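Groleck Residents' Forum
Board: Shared Facilities and House Rules
Topic: Proposed change to the common kitchen crockery deposit

FacilitiesDesk_Groleck
Office account
Posted in May, 9:10 a.m.

Residents are advised that the office is reviewing the crockery deposit for the ground floor common kitchen. Under the present arrangement, a household that books the kitchen for a private meal pays a deposit against breakage and loss. The deposit is returned after the kitchen has been inspected, normally the next morning.

The proposal is to end the deposit and add a small fixed charge to every booking. The charge would go into a replacement fund held by the office. The amount has not been set. The office would like to hear from residents before the matter goes to the next house meeting, and comments in this thread will be attached to the meeting papers.

Please keep remarks to the proposal itself. Requests concerning the oven timer and the side door should go to the Repairs board.

Stairwell_C
Member
Posted 9:52 a.m.

I wish to register my opposition. The deposit places the cost on the household that causes the damage. A fixed charge places it on everyone who books, including those who have never broken anything. My household has used the kitchen for several family meals and our deposit has been returned in full each time. Under the new arrangement we would pay on each occasion and receive nothing back.

If the present system is difficult to administer, the office should say so and explain where the difficulty lies.

FacilitiesDesk_Groleck
Office account
Posted 10:30 a.m.

In reply to Stairwell_C: the difficulty is mainly one of staff time. Each booking requires a count before and after. The inventory held by the office lists 375 pieces, and the most recent full count found 374. The missing item is a soup bowl from the Leroder set. Three separate bookings fell between the two counts, and it was not possible to assign responsibility to any of them. All three deposits were returned.

Lindenfold
Member
Posted 11:15 a.m.

With respect to the office, one soup bowl does not make the case for a new charge. A loss of that size could be met from the general maintenance budget.

I would also ask whether the Leroder set needs to be replaced with the same pattern. Matching pieces are sold only by the box, and the last box was left in the storeroom for a long period before anyone used it. Plain white pieces can be bought singly and would go with whatever is already in the cupboards.

North_Landing
Member
Posted 12:40 p.m.

I support Lindenfold on the question of pattern. My own household gave up matched sets some years ago and has used plain white at home ever since. When one is chipped, we buy another, and visitors have never remarked on any difference in age.
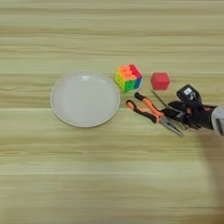 North_Landing

A raised rim is worth asking for, as a flat one allows gravy to travel. I would also recommend that the office avoid very wide dinner plates, which do not fit the lower rack of the common kitchen dishwasher and end up being washed by hand or left beside the sink.

On the charge itself I have no firm view. I would accept it if the fund were reported on once a year and if unused money were carried over to the following year.

Stairwell_C
Member
Posted 1:25 p.m.

I have no objection to plain white crockery. My objection is to the charge, and I would not like agreement on the first point to be recorded as agreement on the second.

I also disagree that the general budget should absorb losses. Many residents never book the kitchen. Why should they pay for its plates? The deposit remains the fairest method, and a simple signed checklist would remove most of the counting.

Courtyard_West
Member
Posted 2:05 p.m.

A signed checklist was in use when the building took its bookings through Pinance, and it did not work well. Residents signed without looking, the next household found items missing, and the office received complaints from both sides. I handled two such complaints myself while serving on the bookings desk – neither was settled to anyone's satisfaction.

I am in favor of the fixed charge. I would add one condition, namely that large items such as the fish kettle and the Fülöp casserole dishes remain under a separate deposit. These are costly to replace and are borrowed only a few times a year.

Lindenfold
Member
Posted 2:48 p.m.

The condition suggested by Courtyard_West is sensible, and I could support the charge on those terms. I withdraw my earlier remark about the maintenance budget, having considered the point about residents who do not use the kitchen.

Stairwell_C
Member
Posted 3:20 p.m.

My position is unchanged. I ask that it be noted in the meeting papers.

FacilitiesDesk_Groleck
Office account
Posted 4:35 p.m.

The office thanks all residents who have commented. The objection of Stairwell_C will be entered in full. The paper for the house meeting will set out two options: the deposit as it now stands, and a fixed charge with a separate deposit for large items. The choice of plain white for future replacements will be listed as its own item, so that it may be voted on separately.

The dimensions of the lower dishwasher rack will be checked before any order is placed. Until the meeting has reached a decision, deposits continue to be payable at the time of booking.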